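Zasska Paired Hand-Held Grippers: Frequently Asked Questions

What is supplied in the Zasska kit?
Two hand-held grippers, one for each hand, with ridged pads on the fingers, a charging lead and a hard case. Farquharson configures the kit and Plolberg handles hire in both countries.

Is it a robot?
No. The operator supplies the arm motion. The kit records how a person picks up, turns and puts down an object, and the recording is used to train a robot arm later.

How small an object can it hold?
Rings and bangles are within range. A ring is best taken across the band, with the pads closed slowly until it stops shifting.
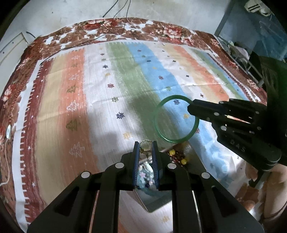
Page last changed: May

Do both hands have to work at once?
They can. One gripper may hold a piece over a pouch while the other has a bangle in the air. The two streams are recorded separately and matched on a shared clock. If the clocks drift, the session is flagged in Nulusitz, our review software, and is not billed.

Which surfaces are suitable?
Any surface that doesn't slide. A made bed, a kitchen bench or a carpet is acceptable. Patterned cloth is allowed and often requested, as plain backgrounds give a model very little to cope with. Bracelets of different colours should be laid out so that each can be reached on its own, although some overlap is useful. 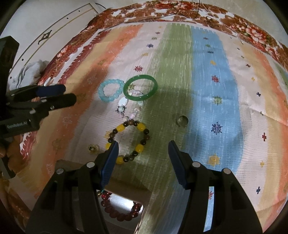
Morven Rankin wrote in to say that clear and translucent pieces gave her far more failed grasps than opaque beads, and asked that the guide say so. She also found that elastic bracelets roll out of the pads when taken at the knot — grip the opposite side.

The guide has been amended. We now suggest practising on opaque beads before moving to glass.

How long is a session?
Up to 69 minutes on one charge. The hire plan covers 100 sessions, and storage is sized for about 2,000 recorded grasps.

Can the task include packing?
Yes. Open boxes, trays and soft pouches are all supported. Angle a box so that both fingers can enter without touching the rim.
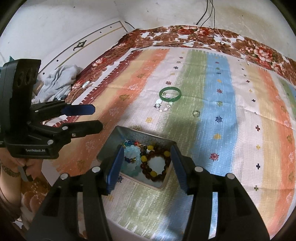 Plolberg Manipulation Products, Customer Support

What if a piece is dropped?
Leave the recording running, pick the piece up again and carry on. Dropped items are labelled in Nulusitz and kept in the set.

Are the pads replaceable?
Yes, in pairs. Wipe them with a damp cloth between sessions. Do not use solvent — it hardens the ridges.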